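Unit 3: Pick and Place, Plate into Rack
Course notes, October. Set by Lumturie Ristić, lab sessions with Haris Kos.
14 shares | 3 comments

Task. Each group programs the arm to set one plate upright in a slot of the wooden rack. The rack is not fixed to the table, so contact with a rail or peg may move it and spoil the taught poses.

Frames. Define the rack frame first, with x along the rails and z up. Teach the approach pose above the slot, then the release pose, both in the rack frame. Poses saved in the base frame will not be marked.

Insertion. Descend in a straight line at 18 mm/s. Stop on contact force, not on height - the plate rim is curved and the slot depth varies. Open the fingers, retreat along the plate face, then return home.

Scoring. A trial counts when the plate stays in its slot with the arm clear of the rack. A plate leaning between its pegs is accepted. A plate lying across the rails is not. Groups log 58 trials, including failures, in the Wilaver sheet.

Reading. Kovačević notes, section on compliant motion. The force threshold exercise there should be done before the lab - bring your values, as the default is too high for this plate.

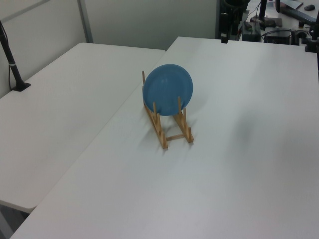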